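Tullotville Community Wardrobe
Second progress report to the Wonier Fund
Prepared by Olesia Lysenko, program lead

Reporting period: through the end of October

Where we said we'd be, and where we are

Our application promised a working clothing exchange, open to any household in Tullotville, with a catalog people could search before making the trip. The exchange is open. The catalog exists. Whether a person can find anything in it depends on how they feel about the word "miscellaneous," which was our largest category until the second week of the month and is now, I'm pleased to say, our third largest.

We have 401 households signed up. Items handed out since opening come to 1659, which is more than I wrote in the plan and a good deal more than our shelving was built for. The overflow went to the hallway, and the hallway went to the fire inspector's attention. We have since bought racks that go up the wall, using the money set aside under "fixtures," and the hallway is a hallway again.

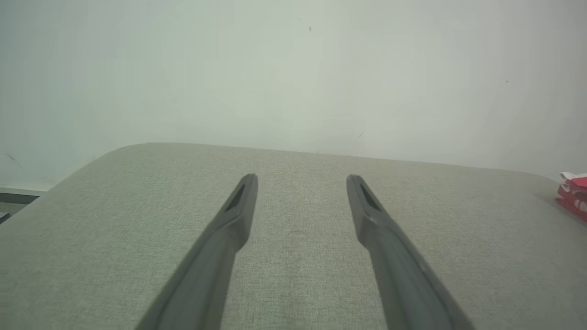 Children's winter coats remain the trouble spot. Everyone who comes in wants one and very few people give one away, for the sensible reason that their own child is wearing it. I had assumed in the application that coats would flow down through the ages like a river. They stop at size eight. Past that point children apparently wear a coat until it comes apart, and what reaches us is mostly zipper.

We answered this in two ways. First, we moved 30 coats from the adult small rack to the older kids' rack, and all but a few were gone by the following week. Second, we started a mending table on the first evening of each month, from 6:00 p.m. until the thread runs out. Attendance has been uneven. The September session drew a crowd, and in October I fixed four cuffs by myself and listened to the radio.

Sports clothing

This was not in the original plan at all. Parents began asking for team shirts in August, when the school league changed its colors for the second time in three years, and we found ourselves with a lot of the old color and a waiting list for the new one. We now hold back anything that could pass for a team shirt and put it out together at the start of each season. A stripe is accepted by most coaches. One coach has views about stripes, and we are in correspondence.
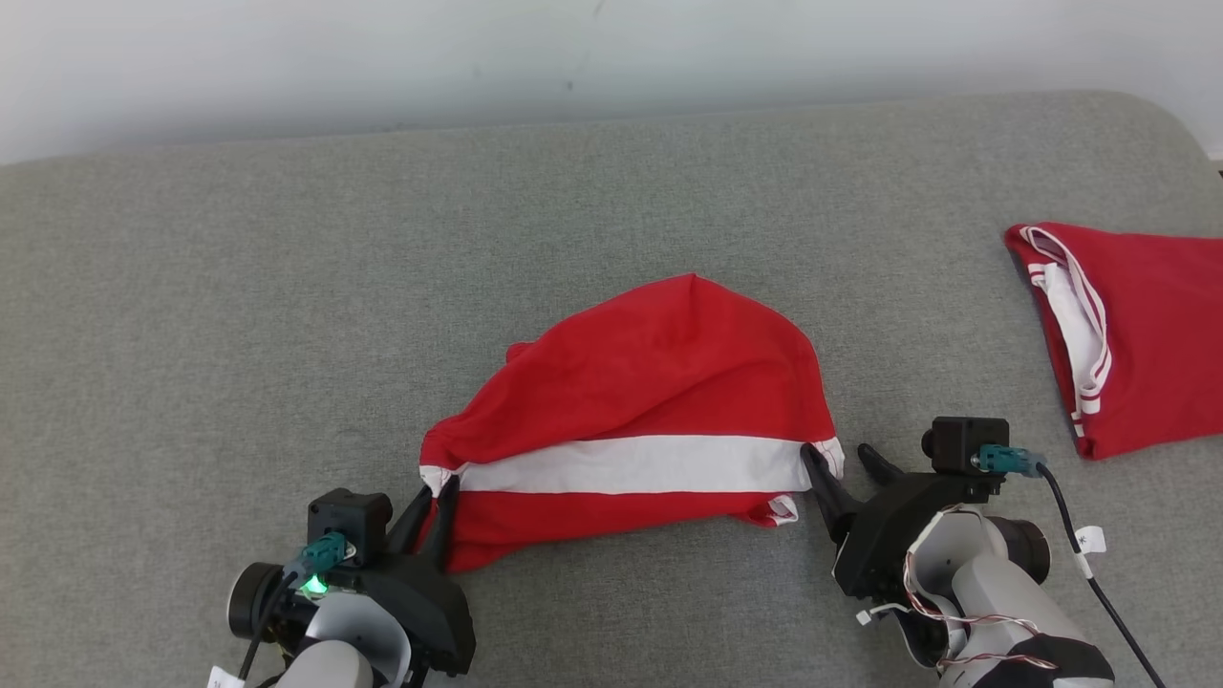
Red with a white stripe, in the sports clothing category.

The catalog

We moved the catalog to Flulis in early fall after the spreadsheet began sorting itself by a rule I never identified. Flulis is slower to type into and much easier to search. Entering the backlog took longer than budgeted, partly because I insisted on recording sleeve length and partly because I was then the only one doing it. Sleeve length has been dropped. The people who wanted it were me.

Borrowers can now reserve an item and pick it up within the week. Reservations that go uncollected are our new headache – we hold up to 30 at a time, and a few of them have been held long enough to feel like staff. Starting next period, anything not picked up after seven days goes back on the rack without a phone call. 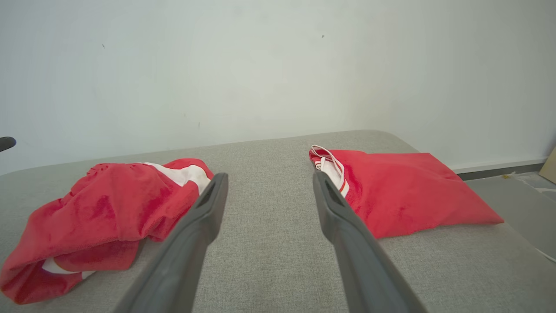
Money

Spending is under budget on printing and supplies, over on laundry, and right on the line for rent. The laundry overage is real and will continue. Our estimate assumed that people would give us clean clothes, and most do, but "clean" turns out to be a word with regional variations even within one zip code. I would like to move the unspent printing funds to cover it and have attached the request form, along with the older request form, which I filled out first by mistake.

What comes next

More coats, if they can be found. A swap evening with the middle school before the holidays. A second key to the building, so that opening on time no longer depends on my car. The next report will include the mending table figures, which I hope will be worth including.

O. Lysenko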